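Subject: Re: [zisley-users] Tile seams on wood and stone after upgrade to 3.9

On the list, a subscriber at Bidmont wrote:

> After moving from 3.7 to 3.9 our kitchen interiors show a visible
> repeat in the wood materials. The stone materials look fine. Same
> scene files, same lights, same sample count (300). I cleared the
> texture cache twice. Is this a change in the Zisley tiler or do we
> need to convert our maps again? We have 449 materials in the
> library and would like to avoid a full conversion.

You do not need a full conversion. The behavior comes from a change in how the tiler picks its default offset, and it only affects maps that were imported without a physical size.

Up to 3.7, a map with no size tag got a random offset per object. From 3.8 on it gets an offset of zero, so two objects that share a map also share the same starting point. On stone with wide veining the repeat is hard to see. On wood the grain lines up from one board to the next and the eye catches it at once. The change is listed in the release notes under ticket 3103, but the entry only says "deterministic offsets" and does not mention untagged maps.

To find out which materials are affected, run the library checker with the size report turned on. On the Gwynne sample library it flagged 39 materials, nearly all of them wood. Anything not on that list renders the same in both versions.
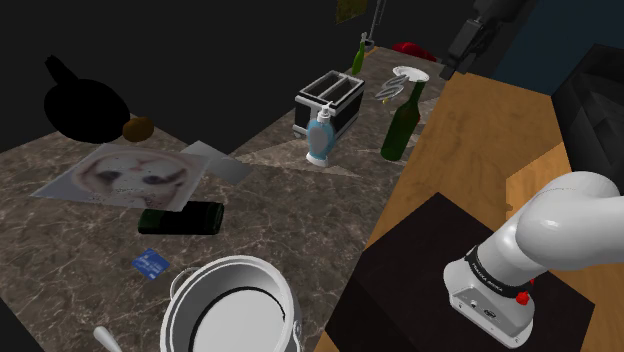

Render with wood and marble surfaces side by side.

For the flagged materials there are two options:

1. Set the physical size in the material header. Width and height are in millimeters. Once a size is present, the tiler goes back to per-object offsets, seeded from the object name. This is the better fix if you know the real size of the scanned sample.

2. Set offset_mode to "legacy" in the project file. This restores the 3.7 behavior for the whole project. It also turns off the shared tile cache, so memory use goes up on scenes with many copies of the same object.

Do not mix the two in one project. With legacy mode on, the size tag is read but the seed is ignored, and the offsets will differ between render nodes. On a still you may not notice. On a split-frame job you will get a hard line at each bucket boundary.

Clearing the texture cache has no effect on any of this. Offsets are computed at load time and are not stored in the cache. The sample count does not matter either.

One more point if you use the Clister exporter. It writes a physical size of 1 x 1 when the source has none, and the checker accepts that as valid. Those materials will not show up in the size report, but they will tile at one millimeter and look like flat noise from any normal distance. Search the headers for "size 1 1" before you trust the report. A stricter check is planned for the September release.

If you still see the repeat after tagging, please post the header of one affected material and the tiler section of the log. The scene file is not needed.

--
zisley-users mailing list
To unsubscribe, send a message with "unsubscribe" in the subject line.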